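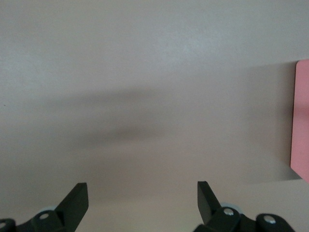

Week 3: Shadows, whites and the trouble with brown

118 shares · 7 comments

Welcome back, everybody. These notes cover what we did in the first hour plus the bits I rushed at the end when the Girkside heating came on and I couldn't hear myself talk. If you missed the session, read these and do the two exercises, and you'll be fine for next time.

Where we left off

Last week was all about value, meaning how light or dark something is. I asked you to squint a lot. Keep squinting! I still do it every single day and I look ridiculous on the bus. Value does most of the work in a painting, and if your values are right you can get away with some very odd colors.

So now we add color back in, and we start with shadows, where people tend to panic and grab the black tube.

What color is a shadow?

A shadow is a place where the main light can't get to. Some other light nearly always can, though: light from the sky, or from the wall behind you, or from your own red sweater if you're sitting too close. That second light is what gives the shadow its color. Outdoors on a sunny day the second light is the blue sky, so shadows on snow go blue. Indoors with a warm lamp on one side and a window on the other, you can get two shadows off one object, one leaning orange and one leaning blue. Try it at breakfast with an egg cup. I find it thrilling, and my family has asked me to stop pointing at it.

Edges matter too. A small light far away gives a crisp edge. A big light close by, or several lights at once, gives a fuzzy one, and the shadow gets fuzzier the farther it falls from the thing that's casting it. Look at a pencil standing on end: sharp at the foot, soft at the tip. If you paint the whole outline equally sharp, the pencil looks cut out and glued down. (I did this for years.)

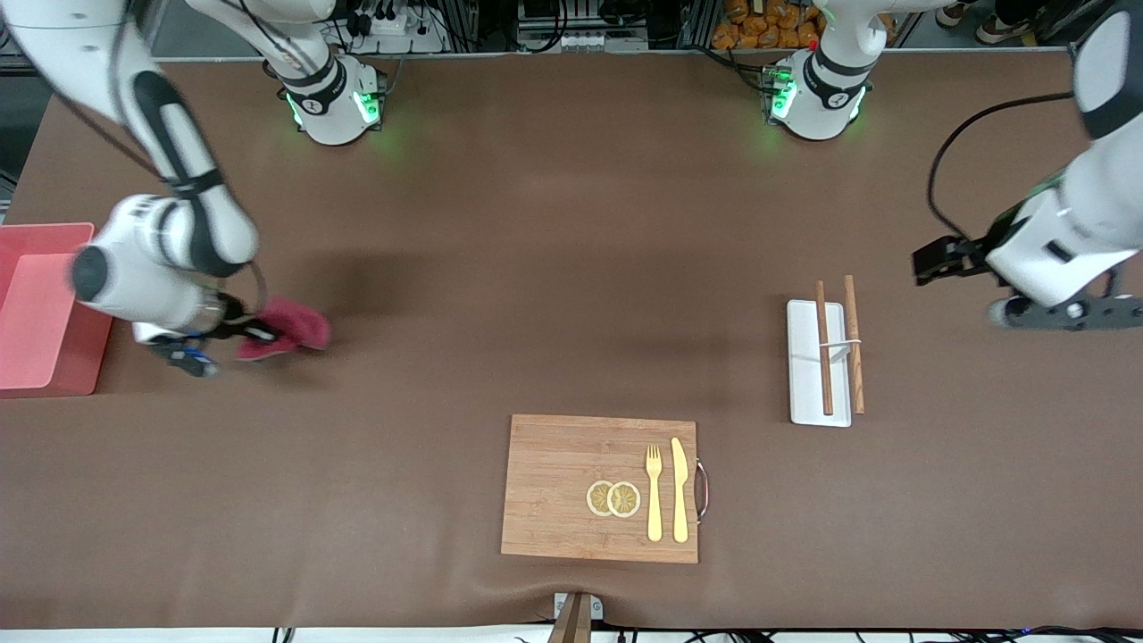

Now, brown. Brown is a strange one, and it took up most of the question time. There's no brown in a rainbow. What we call brown is mostly orange, or a reddish yellow, that's darker than the stuff around it. Take a patch of brown, put it alone in a black room with a bright lamp on it, and plenty of people will tell you it's orange. Put a white page next to it and it goes brown again. The patch didn't change at all, just the company it was keeping.

What this means at the easel is that you can mix brown from orange and a little blue, and you get a much livelier brown than the one in the tube. I use the Pleteck student orange for this, which is cheap and a bit gritty, and I like it that way. The Dusurine blue is strong, so go easy. A speck on the corner of the knife is plenty to start. Those of you who squeezed out a whole inch know what I'm talking about!

White isn't white

Here's the part I rushed. Your brain works very hard to keep white things white. A sheet of paper in a dim hallway sends far less light to your eye than a lump of coal in the sun does, and you'll still call the paper white and the coal black. The name for this is lightness constancy, and there's a cousin called color constancy that does the same job for hue. Both are great for getting through the day and pretty awful for painting, as you end up painting what you know instead of what's arriving at your eye. 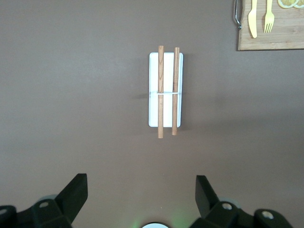
One cure is the peephole card. Take an index card, punch a hole in it with an ordinary hole punch, and hold it at arm's length with one eye shut. Look at one small spot of your subject through the hole. Cut off from its neighbors, the spot stops being "the cup" or "the tablecloth" and turns into a plain patch of color you can mix. The first time I did it I found a green in a white pillowcase and had to sit down.

Exercises

1. Pick one white thing and paint 7 small swatches from different spots on it, using the peephole card. No swatch may be straight white from the tube. Write on the back which way the window was.

2. Mix three browns from orange and blue. Paint each one as a square twice, once on white paper and once on dark gray. Pin them up across the room and see which ones still look brown after dinner.

Please bring both in a folder, dry. Wet ones wrecked the car seat last March.

Odds and ends

The reading is page 29 of the blue packet, and you can skip the chart at the bottom, it's got a mistake in it. A few of us go to Fawzy for coffee after class and everyone's welcome. The light in there is terrible, with a yellow bulb over each table and a blue sign in the window, so bring a sketchbook.

Next week: reflected light, and why noses are such a pain.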